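### 3.2 Pattern on pattern

Terrazzo, once a thrifty use for leftover chippings, now survives largely as a picture of itself. In the Droltent booth it covers the walls and meets a marble-patterned surface, neither party giving way (Figure 4).

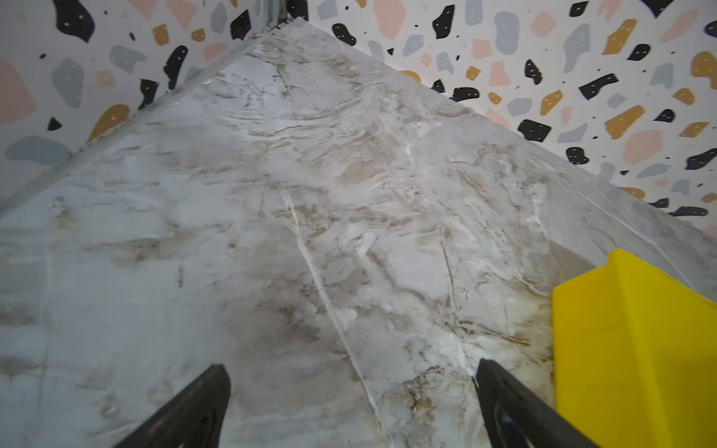

**Figure 4.** Terrazzo-style walls meeting the marble pattern at a corner.

Of our 31 respondents, most called the walls "cheerful" and the marble "smart". Few had a word for both together, though one offered "airport". 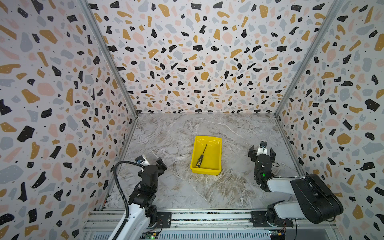

Plain yellow fared better. Respondents who disliked each pattern still rated a single-coloured tray as "restful", a word seldom spent on trays.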